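The case for a bare table and a crowded desk
Aug 10, 2021
Filed under: Work surfaces

Most advice on tidying a shared room treats every horizontal surface the same way. Clear it, wipe it, keep it clear. I think this is wrong, and that it fails for a reason which is easy to state. Surfaces do different jobs, and the amount of stuff a surface can carry depends on the job. A table on which cloth is laid out needs to be close to empty. A desk with a monitor on it does not, and effort spent clearing it is mostly wasted.

Cloth is the demanding case. A sheet of paper takes up its own area and no more. A tea towel or a piece of cotton takes up its own area plus whatever is needed to move it: the corner has to be lifted, carried over and put down, and the hands and forearms travel with it. For a cloth with a long side of two feet, the working area is nearer four feet across once elbows are included. Anything standing inside that area will be knocked or dragged. Light objects travel with the fabric. Tall ones fall over. Neither result is serious, but both interrupt the job, and a fold that has been interrupted usually has to be started again.

The table's finish matters as well. Cloth needs some friction to stay where it is put and not so much that it catches. Plain wood does this reasonably well. Glass is too slippery for thin cotton, and the textured plastic mats sold under the Seklow name grip so firmly that a crease cannot be pushed out by hand. It has to be lifted and dropped, often more than once. I used one of these mats for two months and went back to the bare table in October.

A pale, even surface has a further advantage. The edge of a grey or blue cloth shows clearly against light wood, and with the edge visible it is much easier to bring one side level with the other. I have tried the same job on a dark patterned tablecloth and the error at the corners was some 12 mm. That is acceptable in a kitchen drawer. It is poor on a shelf where the stack can be seen.

So far this is an argument for clearing things away, and I accept it as far as the cloth table is concerned. My disagreement is with the next step, in which the same rule is applied to the desk behind.

Cloth on the near table, cups and cans on the desk behind it. 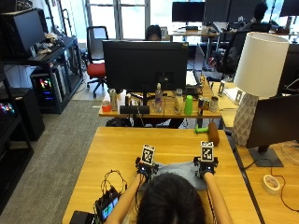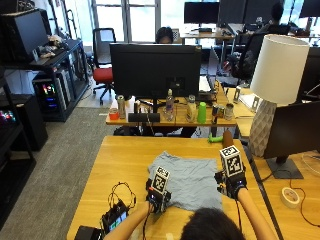
Drinks have to go somewhere. If the rule says that no surface may hold a cup, people do not stop drinking. They put the cup on the floor, on a windowsill or on the corner of the one table that should have been left alone. A rule that forbids clutter everywhere tends to produce it in the worst place. Allowing it openly on one surface is cheaper and works better.

The best part of a desk for this is the strip beside the monitor's stand. A monitor needs clear space in front of the screen for a keyboard and hands. The space behind the screen is of little use to the person sitting there: they cannot see it and they have to reach round to get to it. It suits cups, bottles and cans that belong to the room in general. Put in a single row, they can all be seen and each can be lifted without moving another. Two rows are a mistake, as the things in the second row are forgotten until someone notices the smell.

There are objections. The first is spillage. Liquid near electrical equipment is a real risk and I do not dismiss it. It can be reduced by keeping lids on bottles and by leaving a gap between the row and any cable. Trays help too. The Wegener tray has a raised lip and is long enough for a row of ordinary cups, although it is deeper than it needs to be and overhangs a narrow desk. The Jorari version is shallower and I prefer it, despite a finish that marks easily.

The second objection is appearance. A row of mixed containers looks untidy from across the room. This is true, and I don't think it matters much in a room where work is done. The usual remedy is a box or a basket, and it makes things worse. Items in a box are stacked, the one wanted is at the bottom, and an open can cannot go in at all. The Wania range of desk boxes is well made and I would happily keep cables in one. I would not keep cups in it.

The third objection is that a permitted strip will grow. It will, unless it has an end. I set the limit by length and leave the number of items alone. When the row reaches the edge of the monitor on both sides, it is full, and something has to be taken to the sink before anything is added. This takes no record keeping and can be checked by anyone walking past.

What should be allowed to stay on the cloth table is a harder matter. Equipment needed for the job itself has a fair claim, and the near left corner is a sensible place for it if the person is right-handed. Cables should leave by the nearest edge. Items put down for a moment and then left are the real problem, and the far corners collect them first. They are out of the way of a small cloth, so they are tolerated, and then a larger cloth is brought out and they are in the way.

My own practice is to clear the far corners before unfolding anything, and to move whatever was there to the desk. The desk gets worse each time. I deal with it at the end of the day, in one trip with a tray.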